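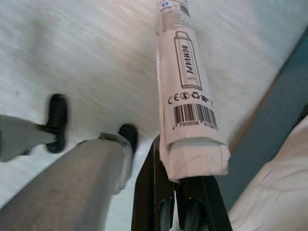
4. Floor pickup: setting up and running a trial

This section assumes the arm is mounted on the mobile base, the wrist camera is plugged in, and you have finished the joint check in section 3. If the joint check failed on any axis, go back. A trial run with a bad zero will put the fingers into the floor.

4.1 What you need

The Heltona base with a charged battery
The arm with the long black fingers fitted (the short ones don't reach the floor at the low pose)
The club laptop with the Nelar control program open
A pickup item from the gray bin
A trial sheet and a pen

The gray bin holds packaging of different shapes and weights. Take one item per trial and write its name on the sheet the way it is printed on the package. If part of the name is hard to read, write down what you can.

4.2 Preparing the floor

1. Choose a stretch of hard floor. Carpet is covered in section 6.

2. Leave the chairs and tables where they are. The competition course has furniture on it, and trials run on a bare floor have not told us much.

3. Pick up cables, string and tape ends.

4. Stand the item upright or lay it down, depending on which trial you are doing. Trial A is upright, trial B is flat.

NOTE: Paper-wrapped items are harder than they look. The wrap slides over whatever is inside, so the fingers can be tight on the paper while the item still turns. Grip low for these.

4.3 Setting the grip

1. In Nelar, open the Gripper tab and press Home. The fingers open all the way and then close once. Keep your hands clear until they stop.

2. Set the opening to 100. This is percent, not millimeters.

3. Set the closing force to 47. Team Garrido uses a lower number because their pads are softer. Do not copy their settings file onto our laptop.

4. Set the hold delay to 1000 ms. The arm waits this long after closing before it starts to lift.

5. Press Save. The program does not ask before it closes, and unsaved values are lost.

CAUTION: Never raise the force while the fingers are closed on something. Open first, change the number, save, then close again.

4.4 Running the trial

1. The driver sits at the laptop. The spotter stands next to the base with one hand near the red stop button. Both people have to be there for the whole trial.

2. The driver says "moving" out loud and drives the base up to the item.

3. Lower the arm to the low pose (F2). Watch the wrist view and bring the item between the fingers.

4. Close the gripper. Wait out the delay.

5. Lift to the carry pose (F3). Go slowly past chair and table legs. The wrist view smears when the base turns fast and it gets hard to judge how close a leg is — slow down until the picture settles.

6. Drive to the drop mat and stop. Lower, open, and back away in a straight line.

7. Mark the trial sheet: picked up, carried, placed. Each is a yes or a no. A lean in the grip still counts as a yes for carried, but write "lean" next to it and which way.

Repeat 3 times for each item before you change any setting. If two people want to drive, swap after the third run and start a new sheet.

4.5 If the item leans or slips

Leaning to one side: the fingers probably met the item off center. Line up again with the base, not with the wrist. Turning the wrist alone makes the lean worse on tall items.

Slipping down during the lift: check the pads for dust and wipe them with a dry cloth. If it still slips, raise the force by small steps, following the caution in 4.3.

Crushing or tearing: lower the force. Stop using an item once it is torn through and put it in the reject box. Small creases and folds are fine.

Fingers close on nothing: the item was outside the reach of the tips. Open, raise to the carry pose, back up and start over from step 2. Do not try to chase the item with the arm at the low pose.

4.6 The barcode option

The Motine reader add-on can try to read a barcode from the wrist view while an item is held. It is off by default. Turn it on under View, Extras. It needs the base standing still and the barcode facing the camera, and a tilted code sometimes takes a few attempts. The result goes in the log, so copy it onto the sheet by hand as well. No points are given for this at the January meet.

4.7 Shutting down

1. Put the arm in the rest pose (F1) before you switch anything off. It drops when power is cut.

2. Exit Nelar, then turn off the base.

3. Battery on the charger, items back in the gray bin, sheets in the folder by the door.

Settings questions go to Esben Hallgrímsson. Write the force value and the item name in your message or he will have to ask you for them.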